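7/1/20
Jirstead cell, bin picking. Notes by Saranya L.

Back at it after the break and I have finally got the time to do what I promised Samran before everyone went away, which was to turn our pile of habits into a set of house rules for the cell. Very happy with how today went! I had pictured a dull day of typing and ended up on my knees beside the table for most of it, cable in one hand and pen in the other.

Started from the list Bhupendra kept in the back of the old Covoslow notebook. Eleven items, half of them one word long ("hose!!"). Seema and I went through it in the morning and tried to say each one in a sentence that a new person could follow without asking us. Harder than it sounds. "Dress the arm sensibly" means something to me and nothing at all to a student in their first week.

What we settled on for cables and hose:

Anything that runs along the outside of the arm gets tied to the hose, and the hose is the thing that sets the slack. We check slack at the worst wrist pose, the low reach into the far corner of the bin, and not at home position where everything looks lovely.

No free loop is allowed to hang lower than the gripper when the wrist is over the floor of the bin. If it does, add a tie. Cable ties go on snug but you should still be able to turn one with your fingers.

Tape is for finding out where a tie should go. It's allowed for a session. If it is still there at the next session, replace it or write down why you didn't. (Ramesh wanted tape banned outright. I talked him down, as I'd never get a trial set up again.)

Cable check is done by eye before each block of 500 picks and again at the end, and the initials go in the log both times. Seema's idea, and a good one. We used to do it "when we thought of it", so the log from May has a run of 1000 with no check in it anywhere. I was the one on shift for that, so no finger pointing.

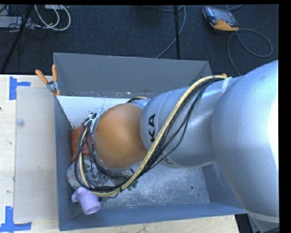
Arm down in the bin, mug and a few other objects at the left end. Look at the black strands under the orange cover before you read the loop rule again.

I like having that one beside the loop rule. Seema looked at it and straight away said two more ties, and I said one, and we argued happily over it until lunch. Going to try hers first. The worry is the strands getting in among the objects: a mug handle is a perfect hook, and so is anything else with a hole in it. Ramesh reckons we should have a pull test as well, with the arm stopped, just lifting each loop by hand to see what it could reach. Added to the draft as a maybe.

Next, the bin and table. These were easier:

The bin is held before the arm is enabled. Give the clamp a wiggle, then give the bin a wiggle. Both. A bin that has crept a few millimetres makes a mess of your grasp data long before you notice anything wrong.

Blue tape marks on the table are datums. Don't peel them, don't use the same colour for anything else, don't write on them. If a mark lifts, stop, put the part back against it, re-mark and note it.

Teach pendants and other handhelds get a proper place to live. We haven't chosen it yet. Bhupendra wants a hook on the side of the table at hand height, and Samran wants a bracket on the rack. Whichever it is, the rule will be that whoever enables the arm has the enabling device in hand, and that it goes back to its spot at the end of the session.

Speed. We keep the 290 mm/s cap for anything inside the bin walls, for now. Samran asked where the number came from and the answer is that it was what Bhupendra used at Covoslow and we never had a reason to change it. I'd love a better answer than that. Wrote it into the draft with "source: habit" beside it so that somebody is annoyed enough to measure.

The good bit of the afternoon was reading the draft out loud beside the cell and having Samran do precisely what it said, no more. He got stuck at rule three because I'd written "secure the hose" and not said to what. Brilliant way to test a document, we should do it for all of them. The Vishwakarma gripper sheet is next on my list for this treatment, then the Vusto logging page, which has been wrong since we changed the folder names.

To do
- order narrow cable ties, black
- Seema's two ties, then repeat the low corner pose
- hook or bracket, ask Ramesh to pick
- type up the draft, one page, big print, stick it on the door
- find out if the pull test wants its own line in the log or can share with the cable check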